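Pen cups are back at the Akcombe library
Aug 9, 2019

If you've been to the front desk at the Akcombe library this summer and had to dig through your bag for something to sign with, good news – the pen cups are back! I stopped in this morning to return a pile of overdue paperbacks (sorry) and got the full story while I was there.
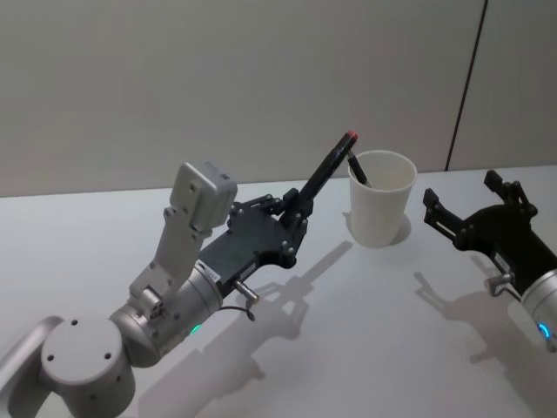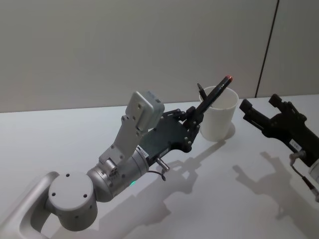
A white cup, a black pen and a black marker with a red tip.

The old desk organizers went out in the spring when the reading room was repainted, and the plan was to buy some nice new ones from Salgado, the stationery store on the corner. Then the quote came in at $18 apiece, and the library figured it could find a better use for the money. So plain cups it is, one on every table, with a pen and a marker to share. The pens are for forms and crosswords. The markers are for labeling, mostly for the folks sorting donations ahead of the book sale later in August.

I love this. I do my grocery list at the library more often than I'd like to admit, and I have never once remembered to bring my own pen. The desk told me they ordered 100 pens and 60 markers to start with, and they're hoping that gets them through to the holidays. I have my doubts – I found 3 library pens in my own kitchen drawer when I got home, and I'll be taking them back tomorrow.

If you have spare pens or markers that still write, you can drop them in the box by the Gernance Street entrance any time the building is open. Please test them on scrap paper first. Pencils are welcome too, but the kids' room gets those.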